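Keep the Old Towers Open

The town of Tornbridge replaced the desktop computers in its library and two of its schools this spring. I think the old ones should be taken apart for their pieces before any of them go to the shredder, and I think the town should pay for the time it takes.

The current plan is simple. There are 700 machines, and a hauler will take them by weight. The drives come out first for privacy reasons, and everything else goes through whole. It is quick, and the town gets a small check.

I repaired office computers for most of my working life, and I can't look at that plan without thinking about what goes in with the sheet metal. A workstation tower is one of the few things in an office that was built to be opened. The side comes off and a good part of what you want is in reach. An older Dell with a Quadro card in it is slow by current standards, but it will still draw a floor plan or run a second monitor for someone who has neither.
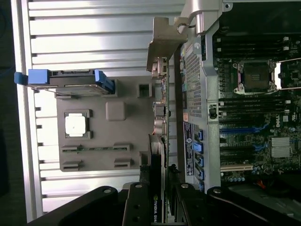 Is it worth paying a person to take out a part that sells for a few dollars? Often it is, if the same person takes out all of them in one sitting and puts each where it can be found again.

The second half of that answer is where most salvage efforts fail. The repair shop I worked for, Viter, kept its pulled memory in a cardboard box for years. Modules went in stacked on each other, and when a customer needed one we tried them until something booted. We threw out plenty that were probably fine. The parts cost us nothing and the hunting cost us a lot.

Boards suffer the same way. A motherboard with no processor in it is still a useful thing, provided the socket is protected. The contacts are fine and easily bent, and a bent one can finish a board that had years left. A plastic cap over the socket takes a second to fit. I have seen whole shelves of boards stored without them.
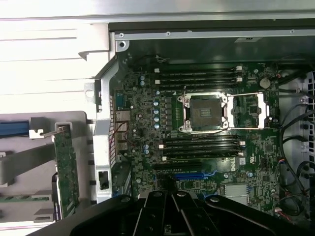

So my first request to the town is for order, and money comes after that. Give each kind of part a fixed place on the bench. Drives stand in one holder, memory goes in slots, and the processor sits flat in its own recess where it won't get an elbow on it. Farías, the parts dealer two counties over, pays 2 prices for used memory, one for sorted and one for unsorted, and the gap between them is wide enough to cover a good share of the labor. 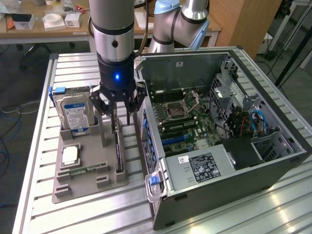 People who disagree with me make a fair point about power. Old machines use more electricity than new ones, and handing a school a room full of them can be a poor gift. I accept that. I am not asking anyone to keep running 400 tired towers. A memory module moved into a machine that is already in use adds very little to the bill, and it can put off buying another machine for a while.

They also say the work is dull. It is, for the first hour. After that you learn where the latches are, and a case that took half the morning takes a few minutes – fewer if the maker colored the release tabs so you can spot them. Dristelik, which runs the evening repair class at the high school, has offered 5 benches from January on. I would take the offer.

The power supply should come out last, by someone who knows to leave its cover shut. The empty case can go to the hauler then, and the town will still get paid for the steel.

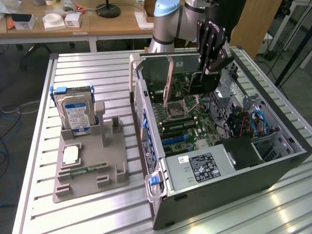
What the Town Should Do Next

Hold the pickup until the school benches are set up. Remove the drives under the privacy rules as planned, then send the towers over in small batches. Write down what comes out of each batch and what it sells for. If the numbers are bad by spring, call the hauler back – the metal will weigh the same.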